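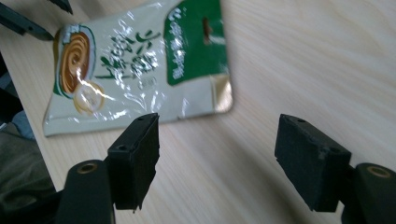

*Sobre de snack o bebida con rótulo en chino, sobre la mesa.*

**Nanidby busca participantes para un estudio sobre envases de un solo uso**

Queremos saber cómo se leen, se abren y se cierran en casa los sobres pequeños de plástico, sobre todo los importados con rótulos en otro idioma. Las sesiones se hacen en nuestro local de Stostbridge, sala 455.

**Qué harás**

- Asistir a 2 sesiones de 80 minutos.
- Abrir y vaciar varios sobres, y aplanarlos después.
- Contestar por escrito qué crees que contiene cada uno antes de abrirlo.

No hay que probar ningún producto.

**Requisitos**

- Ser mayor de edad.
- Hablar español con soltura.
- No leer chino.
- No haber participado en el estudio de diciembre.

Las personas que usan gafas para leer deben traerlas. Se paga al terminar la segunda sesión, por transferencia. Quien falte a una de las dos no cobra la parte correspondiente.

Inscripciones hasta el 26/2/18, en la recepción de Nanidby, a la atención de Leokadia Jabłońska. Indica nombre, teléfono y si prefieres mañana o tarde.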